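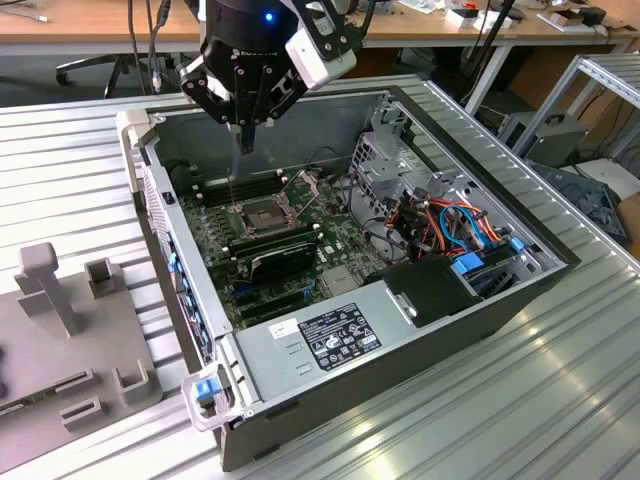
Tower on its side, panel off, socket open.

Home > Community Help > Desktops > Memory and Motherboards > Ask > Sign in

Old desktop loses the date and time every time it is unplugged

Posted by Clem Hinds, January 1, 2023

I have a desktop tower I use for the household bills and for a genealogy program that only runs on an older version of Windows. It has been fine for years. In December we had some outlets moved in the back room and the computer was unplugged for a few days. When I plugged it back in, it stopped on a black screen with a message about the date and time not being set and told me to press F1 to continue.

I pressed F1 and Windows came up, but the clock was years off. None of my bank pages would load and the mail program said the certificates were not valid. I set the clock by hand and everything worked again. If I shut down from the menu and leave the cord in, the time is still right the next morning. If I turn off the power strip, I am back to the black screen.

My brother-in-law says the motherboard is going and I should buy a new computer. I would like to avoid that because of the genealogy program. There are 1,917 people in that file and I do not know if it will open in anything newer. Is he right? If it is only a part, can I change it myself? I have put in a hard drive before but nothing else.

3 replies

Titilayo Adebisi
Your motherboard is probably fine. What you describe is a flat clock battery. Most desktop boards have a coin battery that keeps the clock running and holds the setup settings when there is no power from the wall. With the cord in and the strip on, the power supply does that job, which explains why you only see the problem after the strip is off.

The usual size is CR2032. Check the number stamped on yours before you buy, and get a fresh one from a store that sells a lot of them.

Before you start, go into the setup screen (often Del or F2 right after power on) and write down the boot order and the drive mode, usually AHCI, IDE or RAID. Those settings can go back to default when the battery comes out. If the drive mode changes, Windows may refuse to start until you change it back.

Then:

Shut down, unplug the cord, and hold the power button in for a few seconds.
Lay the tower on its side and take off the side panel.
Touch bare metal on the case before you touch the board.
Find the battery. On some boards it is hidden under the graphics card and the card has to come out first.
Press the small metal clip at the edge of the holder and the battery should lift. Do not pry from underneath with a screwdriver.
Put the new one in the same way up. The plus side normally faces you.
Plug in, go to setup, set the date and time, compare the other settings with your notes, save and exit.

You do not need to touch the processor or the memory for any of this. Also copy the genealogy file to a USB stick before you open anything. Do that today whatever you decide about the battery.

Rumitz
had this on 2 machines, battery both times. cheap fix

Idahosa
Agree with the battery, one thing to add. A few small-form desktops have the battery on a short wire with a plug, wrapped in plastic and stuck to the side of the case. If you open yours and there is no round holder anywhere, look for that. You have to buy it with the wire already attached.

If it still loses the time with a new battery, look for the clear-CMOS jumper and make sure it is on the normal pins. The manual for the board will show which ones. Mine had been left on the wrong pair by whoever owned it before me and I went through a whole card of batteries.

Related topics
Computer beeps three times and will not start
Which coin batteries can be swapped for each other
Moving a family tree file to a newer computer
Fan runs at full speed after cleaning
Windows asks for a drive check on every start

Contact | Rules for posting | Copyright Gallholm Community Help | Back to top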